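Robotics / Products and Services

Sun 15 May

Hofstetter offers its five-fingered robot hand for monthly hire

The robotics supplier Hofstetter has opened a hire service for its jointed robot hand, so that small firms and colleges can try it on their own tasks before they decide to buy one. The service starts from the company's workshop in Stutthorpe and will be extended to a second depot in Plekley in June.

The hand is sold under the name Urkside. It has four fingers and a thumb, and a small camera is placed near the wrist, looking along the palm to the fingers. The company says that it can be fitted to most of the common robot arms with an adapter plate, which is included in the hire price.

Until now the hand could only be bought, and the price was too high for many of the people who asked for it. Hofstetter says it received many requests from workshops that wanted to test one single task, for example opening a cupboard or holding a tool by its handle, and did not want to pay for a complete system only to find out that the task was not suitable.

Under the new offer a customer pays 2,000 pounds for the first month and 1,000 pounds for every month after it. The price includes the hand, the adapter plate, the cables, the control software and one day of training. Transport is free inside a distance of 40 miles from the workshop. Customers who live further away must pay for the carrier themselves, and they should also keep the original case, which is needed for the return.

If the customer buys the hand after the hire period, the payment for the first month is taken off the price. The following months are not. This point was not very clear in the first version of the price list, and the company has now corrected it.

The training day can take place in Stutthorpe or at the customer's own site. In the morning the participants learn how to mount the hand and how to check the joints. In the afternoon they record grasps. The operator moves the hand to an object, closes the fingers step by step and saves the position, together with the picture from the wrist camera. Later the software can repeat the movement and compare the new picture with the saved one. According to the company, a person without programming knowledge can record a simple grasp on the first day, but a good result with smooth or shiny objects takes more practice.

Handles and rods are a large part of the training. They look easy, but the fingers must arrive more or less parallel and close at the same time, otherwise the object turns away. The software comes with a library of 58 prepared grasps, and customers can change them or add their own. Grasps which were recorded during the hire remain the property of the customer and can be exported as ordinary files.

There are also some limits. The hand is not protected against water and should not be used outside in the rain. It is not allowed for work with food. The outer shells can be changed by the customer with a normal screwdriver, but a fault inside a joint must be repaired in the workshop. Hofstetter promises a replacement hand within roughly a week in such a case – during this time no hire is charged.

The shortest hire period is one month and there is no longest period. A deposit is also asked for, and its amount depends on whether the customer has insurance for borrowed equipment. Schools and colleges do not pay the deposit, but a member of staff must sign for the hand and take part in the training day.

At the beginning only a small number of hands will be available, and the company advises customers to book early if they need one for a fixed date. Bookings for Stutthorpe are already open. For Plekley a waiting list is kept, and customers on this list will be informed in the order in which they have written. The Plekley depot will first work as a collection point only, and the training will continue to be held in Stutthorpe or at the customer's site.

A left-handed model is planned as well. Hofstetter has not given a date for it, but says that the software is already prepared and that recorded grasps can be mirrored from one model to the other. 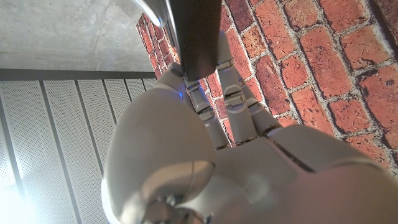 The jointed fingers curl slightly around a black rod, seen from the wrist camera.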